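Framed-Top Table

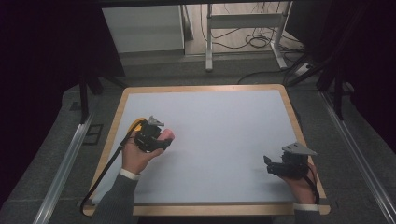 3 min read · 511 words

A framed-top table is a table whose working surface is one flat board set inside a border of a different material, usually wood. I've been writing up furniture for this site for a while now and this is the entry I've most looked forward to, partly because I eat breakfast at one every day (and glue things on it most evenings).

The one at the top of the page is pretty much the classic look: a smooth, pale gray-white board with a light wooden border running around all four edges. Plain as can be, and I love it!

Names

You'll hear "framed top," "bordered top," "inset top" and, in older shop catalogs, "lipped table." Strictly speaking a lipped table has an edge that stands a little higher than the middle, so crumbs collect along it, while a true inset sits flush. People mix the terms up all the time and I've given up correcting them. Marlina Chin, who edits these furniture pages with me, has not given up.

Construction

The board in the middle, called the panel or the field, can be painted wood, linoleum, laminate, slate, glass or pretty much anything flat. It rests either in a groove cut into the border or on a ledge (a rabbet, if you want the shop word). The border pieces meet at the corners in a miter or a butt joint. Miters look neater. Butt joints forgive you more, and I speak as somebody whose first miters had gaps you could post a letter through.

Solid wood swells and shrinks with the seasons, so a solid wood panel needs a bit of room inside its groove. Sheet materials move a lot less and are often just glued in. My own table has a glued panel, and last June one corner lifted anyway, so take that for what it's worth.

History

Setting a panel in a frame is a very old idea, and doors and chests were made that way long before anyone fussed over desks. Writing tables with a leather or cloth center are close relatives. The pale, plain version belongs to workrooms and classrooms as much as kitchens. The Lundgren workshop in Rilstead turned out 633 of them before it switched to chairs, and Kátia Frota, who kept the order books, told me most went out with a light field because customers wanted to see what they were doing. I'd have bought one in a heartbeat.

Uses

Sewing, model building, sorting paperwork, wiring up small gadgets, rolling dough if the surface allows it. A light field makes dark parts easy to spot, and small black screws show up beautifully. It also shows every pencil mark, every ring and every smear of jam, so it's a bit of a trade!

Care

Wipe the field with a damp cloth and dry the seam right away. The seam is where trouble starts (water, flour, glitter, you name it). I run a wooden toothpick along mine. For the border, 200 grit paper and a thin coat of oil will do, but tape off the panel first or you'll haze it.

See also: Breadboard end; Drop-leaf table; Writing desk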